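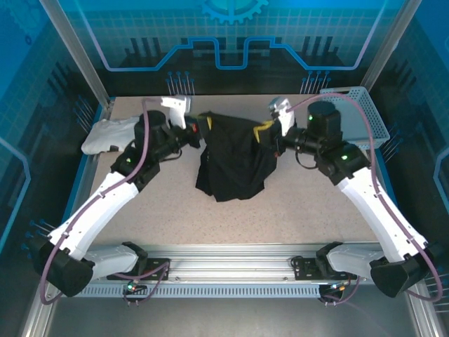 Black tee in the fold cell, both arms on it.

February 6, 2026. Pronthorpe, finishing room. Fold cell notes, my half. Taha has the other half and will add his own when he's back from Flalwood.

Spent the morning next to the cell with a clipboard and no real duties, on purpose. I wanted to watch the people as much as the arms. Dark shirts first, same as always, because Flalwood's order is mostly dark shirts and Flultmont wants us testing on what we ship.

My opinion hasn't moved much. The cell can pick up a shirt. What it does between picking up and laying down still looks to me like someone making a bed from the far side of the room. Two arms, each with a hold on an upper corner, and the rest of the shirt does as it likes on the table. A person gets a hand under the heap without thinking. Nothing in there has a palm.

What worries me more is the plan that goes with it. The sheet from upstairs says the cell takes over "routine folding" and table staff move to "inspection and exceptions." I asked what counts as an exception and was told anything the cell hands back. So the size of the human job is set by how badly the machine does. On a poor day Asmaa gets every hard shirt in the building, one after the other, none of the easy ones to rest on. She folded for years at a steady pace and that pace had the easy ones in it.

Rates. The sheet asks for 32 an hour from the cell. I didn't time it today, since we stopped it too often for a time to mean anything. I did write down why we stopped:

- sleeve under the body, nobody sure if the cell knew
- collar tag up when it should be down (this is a Flalwood rule, the cell has no idea)
- Gilberto wanted to look at the cable on the right arm, went in, came out, said fine
- waiting for someone to say whether it was safe to start again

The last one took longest. There is no name on the board for who says go. Needs fixing before anything else, and it costs a marker pen.

Second look, after the break. Both arms low on the cloth, one at each side edge. Wide flat grip, less height. I like this better in principle. You can at least see what is being held.

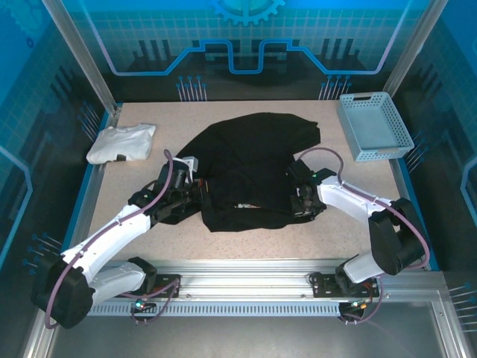 Rosalind asked who had decided that the folders should be taught the cell and not the other way around. She said she would have sat down with whoever set it up and shown them how a shirt wants to go, and in the whole trial so far she has been asked for her shoe size (for the safety boots) and nothing else.

I had no answer to give her. The setup was done before I was put on this. I've written to Flultmont to ask if one of their people can spend a shift at the long table, hands only, no laptop. I would guess no, but it's asked.

Some small changes I can see already, none of them on the sheet:

People talk less. The long table used to face itself. Now the end nearest the cell faces the cell, and whoever stands there watches it.

Folders have started flattening shirts for the machine. Asmaa does it, the new starter does it because Asmaa does. I don't know where that time gets booked. At the moment it gets booked under hand folding, so hand folding looks slower and the cell looks better than it is. I've told Taha. Any rate that goes upstairs needs the flattening in it or I won't put my name on it.

Breaks have slipped. The cell has no break, so somebody has to stay near it, so somebody's tea moves. It was Gilberto twice this week.

To be fair to the thing: wrists. We lost 13 shifts last April to sore wrists and thumbs, and if the cell really did take the dull middle of the day off people I would carry it in on my back. I haven't seen that yet. I've seen it take the easy middle.

Went through the wrist camera views with Gilberto after lunch. I had expected to see shirt. In the one I kept, black ribbed cloth runs across the bottom by the fingertips, and behind it is mostly the printed wall, big gear and all, with a bright patch of glare on it. Dark cloth, dark patches on the print. I'm no expert on what the software makes of that, and plain walls may make no difference. I'd still like to hear someone from Flultmont say so in writing.

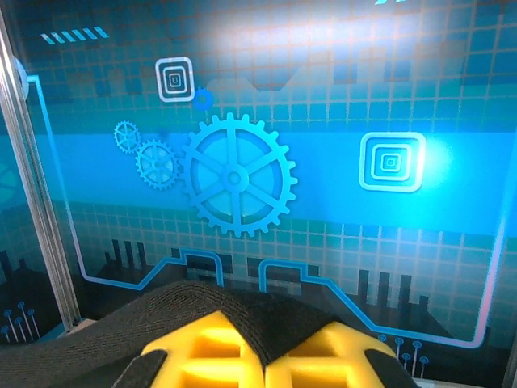
Taha's reply came by text from Flalwood: don't go to war over the walls, go to war over the flattening. He thinks the customer won't care how a shirt gets folded as long as the tag is right, and he'd sooner keep one argument we can win than start 3. He also says the rate on the sheet came from a demo with towels. He had that from Ashraf El Sherbiny and I haven't checked it.

Fair point about the walls. I'm leaving the question in the letter anyway, at the bottom.

To do:

Name on the board for restart. Me until someone else is picked.
Separate line on the time sheet for flattening.
Rosalind to show the fold to whoever Flultmont sends. If they send no one, record her doing it at the long table.
Ask upstairs to define "exception" without using the word cell.
Swap whoever is on hand-backs every 2 hours. Asmaa says every hour. Try hers first.
Tag rule: find out who at Flalwood can tell us whether it matters on dark shirts.

Gilberto has the keys to the cell over the weekend. Leave the right arm cable alone, he wants to see it again Monday.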